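Version note, 10/08/2021. This card accompanies the Erus Kitchen Chores collection and replaces the card issued in June.

# Erus Kitchen Chores: Data Card

## Purpose

The collection was assembled by the Pornbridge laboratory to help answer a practical question: which ordinary kitchen chores can a low-cost robot arm complete without a person stepping in? It covers short tasks only. Each recording begins with the arm at rest and ends when the operator marks the attempt as a success or a failure.

The collection is intended for training and comparing control policies. It is not intended as evidence that any arm is ready for use in a home.

## Setting

All recordings use a toy play kitchen and a small desktop arm. Toy kitchens are light, safe to strike, and close enough to real furniture that doors, handles and shelves present many of the usual problems. The arm is fixed to a base and cannot travel, so every task has been chosen to fall within its reach. Doors that open toward the arm remain the hardest part of the set, as the gripper must follow the edge of the door along a curve while the base stays where it is.

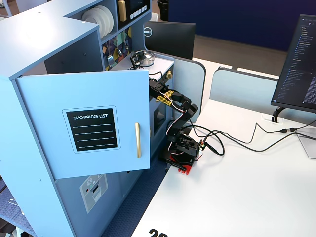

Baidoo, reviewing the June card, objected that a toy door tells us little about a real one. A household refrigerator has a magnetic seal and a good deal of weight, and an arm of this size would stall before the seal gave way. The review asked that door results be reported apart from all others, and that the word "kitchen" never appear in a results table without the word "toy" before it.

Both requests have been adopted. Door tasks now have their own split, and the tables under `results/` have been relabeled.

## Contents

| Item | Value |
|---|---|
| Recorded attempts | 1,342 |
| Attempts in the door split | 349 |
| Task families | 3 |
| Attempts held back per task for testing | 10 |

The task families are as follows:

- `door`: opening and closing hinged doors
- `shelf`: picking items from a shelf or compartment and returning them
- `counter`: moving cookware and lids on the countertop

Each attempt is stored in its own folder with joint positions, gripper commands, video and a plain text label. Failed attempts are included and should not be removed before training unless the change is reported.

## Known Limits

Shelf tasks fail most often when items touch one another. The gripper closes on two objects, or pushes the nearer one out of reach while lowering toward it. Play food is smooth and light, and small contacts are enough to shift it.
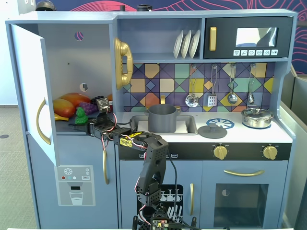
Policies trained on single items did not carry over well to crowded compartments. Users who wish to report shelf results should state how many items were present and whether their positions were changed between attempts. The `layout` field in each label file gives this information.

Lighting was not controlled. No liquids, heat, glass or sharp tools were used in any task, and the collection offers no guidance on them.

## Access and Terms

The files are hosted by Kamwood and may be used for research and teaching. Commercial use requires written permission from the Pornbridge laboratory. Errors in labels should be reported through the issue tracker, with the folder name and the affected field. Corrected labels are listed in `CHANGES.md`.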